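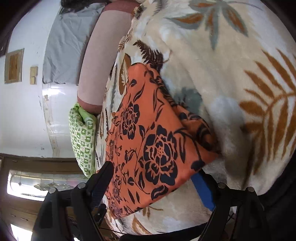

**マリン・ニコライディス**
エズブリッジ生活技術専門学校 講師（住居管理・繊維製品の手入れ）

# 第8章 寝具とクッションの手入れ

ベッドの上には、シーツや枕のように寝るために使うものと、クッションや膝掛けのように昼間に使うものが一緒に置かれることが多い。クリーム色の起毛したブランケットにシダの葉の柄が入り、その上に黒いバラ柄のオレンジ色のクッションがのっている、といった組み合わせはごく普通の家庭で見られる。黄緑のクッションは壁際に立ち、藤色がかったピンクのクッションがその上端を押さえ、奥には灰色のシーツがしわになっている。ひとつの寝床でも、表面の仕上げ、厚み、柄はそれぞれ違う。

手入れの方法も同じではない。前章で扱った衣類は、体に着けるものとしてほぼ決まった周期で洗われる。寝具とクッションの場合は、毎週洗うもの、季節の変わり目に洗うもの、カバーだけを洗うもの、家庭では洗わないものが混ざっている。本章では、それらを分け、洗い、乾かし、ベッドに戻すまでの作業を順に学ぶ。

## この章で学ぶこと

- 寝具とクッションを、洗い方によって分類する
- 起毛した生地の扱い方を知る
- 濃色の柄物の色落ちを事前に確かめる
- クッションの中材を点検する
- 壁に接したベッドの周囲を掃除する
- 一日の終わりと朝のベッドの整え方を身につける

## 用語

**パイル** 生地の表面に出ている毛羽や輪の部分。長さと密度によって手触りと乾く速さが変わる。

**毛倒れ** パイルが一方向に寝たまま戻らなくなった状態。重いものを長く置いた箇所や、湿ったまま畳んだ箇所に起きやすい。

**中材** クッションの内側に入っている詰め物。綿状のもの、粒状のもの、板状の発泡材などがある。

**ヌードクッション** 外側のカバーを外した、中材と内袋だけのクッション。

**移染** 濃い色の染料が、接している別の布に移ること。

## 8.1 ベッドから下ろす順番

作業はベッドの上のものを全部下ろすことから始める。まず一番上にあるクッションを取り、次にブランケット、最後にシーツを外す。ブランケットを先に引くと、のっているクッションが床や壁際に落ちる。

壁とブランケットの間に挟まったクッションは、上から引き抜かず、ブランケットを手前に寄せてから取り出す。縁に別布の縁取りやパイピングが付いたものは、縁をつかむと縫い目に力がかかる。両手で本体の中央を挟んで持ち上げること。

下ろしたものは、床に直接置かず、広げた古いシーツか清潔な台の上に置く。このとき次の四つに分けておく。

| 区分 | 主なもの | 次の作業 |
|---|---|---|
| A | シーツ、枕カバー | そのまま洗濯 |
| B | ブランケット、膝掛け | 表示を確認し、単独で洗濯 |
| C | カバーが外せるクッション | カバーを外し、色落ちを確認 |
| D | カバーが外せないクッション | ブラシがけ、陰干し、部分洗い |

見た目でCとDを区別することは難しい。ファスナーは縁の縫い目に隠れていることがあるので、四辺を指でなぞって確かめる。ファスナーの引き手が付いていない製品は、開閉を前提としていないものとしてDに入れる。

## 8.2 起毛したブランケット

起毛生地の汚れは、大部分がパイルの間に入ったほこり、髪の毛、皮脂である。洗濯の前にほこりと髪の毛を取り除いておかないと、水の中で絡まり、乾いた後も残る。

1. 屋外または浴室で、両端を持って振る。
2. 平らな場所に広げ、洋服ブラシでパイルの流れに逆らって一度、流れに沿って一度なでる。
3. 顔や手が触れる上端に、黒ずみがないか見る。
4. 黒ずみがあれば、薄めた中性洗剤を布に含ませ、押さえて汚れを移し取る。こすらない。
5. 柄の面を内側にして折り、大型のネットに入れる。

脱水は短くする。長く回すと、折った線に沿って毛倒れが起きる。脱水が終わったらすぐに取り出し、振ってパイルを起こす。

柄を印刷した起毛生地では、パイルの先だけが染まり、根元は地の色のままになっているものがある。強くこすった箇所は毛の向きが乱れ、柄が薄くなったように見える。葉の筋のような細い線の多い柄では、この乱れが目立つ。乾いてからブラシで毛の向きをそろえると、多くは元に戻る。戻らない場合は、毛先が擦り切れている。

乾燥は物干し竿を2本使い、間隔をあけてM字に掛ける。竿が1本しかない場合は、途中で掛ける位置をずらす。表面が乾いていても根元に湿気が残るので、手のひらを3秒押し当て、冷たさを感じるうちは取り込まない。

## 8.3 濃色の柄物の色落ち

オレンジの地に黒の大柄のように、明暗の差が大きい布は、黒い部分の染料が地の色ににじむことがある。淡い色のブランケットの上に置いて使う場合は、移染にも注意がいる。湿った状態で重ねておくと、洗濯をしなくても色が移る。

色落ちの確認は次のように行う。

1. カバーの裏側など、目立たない箇所を選ぶ。
2. 白い綿布に水と中性洗剤をつけ、濃色の部分に当てる。
3. 軽く押さえてから離し、綿布に色が付いていないか見る。
4. 色が付いた場合は、水だけでもう一度試す。

水だけでも色が付くものは、家庭での水洗いを避ける。洗剤をつけたときだけ色が付くものは、ほかのものと分け、冷水で短時間に洗う。どちらの場合も、つけ置きはしない。結果は洗濯記録（巻末232ページの書式）に書いておくと、次回の確認を省ける。

小さな四角い柄を繰り返した布のように、柄が細かいものは、にじみがあっても気づきにくい。洗う前と後で同じ位置を見比べること。

## 8.4 中材の点検

カバーを外したら、ヌードクッションの状態を調べる。調べる項目は、形、偏り、におい、内袋の縫い目である。

中央を手のひらで押し、離したときにゆっくりでも元の高さに戻れば、まだ使える。折り目が付いたまま戻らない、角が空になっている、といった場合は、中材をほぐすか足す。綿状の中材なら、内袋の縫い目を少しほどき、かたまりを指で裂くようにして広げる。補充するときは一度に入れず、角から順に詰め、最後に中央へ入れる。45センチ角のクッションで、へたりが軽ければ補充の上限は300グラムでよい。入れすぎるとカバーの縫い目が開く。

カバーの側面に斜めのしわが出るのは、中材が足りないか、置き方で片側に寄っているかのどちらかである。クッションを立てて両側から軽くたたき、しわが消えれば寄っていただけである。

> **実習メモ**
> 本校の実習室では、コドロウ社の教材用クッションを用いて中材の詰め直しを行う。内袋は口が広く、縫い目をほどく練習には別に用意した端布を使う。

## 8.5 壁際の掃除

ベッドを壁に付けて置いた部屋では、壁の下のほうに擦れた跡が付く。寝具が触れる高さと、寝ている人の手や足が当たる高さに多い。

寝具を下ろしている間に、壁も手入れする。乾いた布でほこりを払い、次に固く絞った布で軽く拭き、最後に乾拭きする。消しゴム状のスポンジは跡がよく取れるが、塗装の艶も変わる。艶のある壁では、目立たない場所で試してから使う。

壁に額や飾り板を掛けている場合は、上縁のほこりを先に取る。後回しにすると、拭き終えた壁と新しいシーツの上に落ちる。掛け具が緩んでいないかも、このときに指で確かめる。頭の上にあたる位置に重いものは掛けない。

壁とマットレスの間は、隙間用のノズルで吸う。ベッドを動かせるなら、手のひらが入る幅だけ壁から離しておくと、空気が通り、壁側の寝具が湿りにくい。

## 8.6 戻し方と置き方

戻す順番は下ろしたときの逆になる。シーツは四隅を引いてから中央のしわを左右に送る。ブランケットは、端が床に触れない位置で止める。床に垂れた端はほこりを集め、足を引っ掛ける原因にもなる。

クッションは硬いものを壁側に、柔らかいものを手前に置く。大きさの違うものを重ねるときは、長いものを下にすると崩れにくい。飾りとして置いたクッションは、寝る前に決まった場所へ移す。枕の代わりに使うと、カバーが皮脂で早く傷む。

朝は、起きてすぐにブランケットを掛けてしまわない。足元側に折り返し、シーツの面を出しておく。身支度と朝食を済ませてから整えれば十分である。

## 準備課題

次の節に進む前に、自宅または寮の寝床を使って以下を行い、ノートにまとめておくこと。

1. ベッドの上にあるものをすべて書き出し、AからDの区分を付ける。
2. 取扱い表示を読み、区分を変えたものがあれば理由を書く。
3. 濃色の柄物を一つ選び、8.3の手順で色落ちを調べる。
4. 壁に接した面の長さを測り、擦れた跡の高さを記録する。

表示が切り取られているものや、文字が消えて読めないものは、区分をDとし、水洗いをしない。次節では、取扱い表示の記号を一つずつ取り上げる。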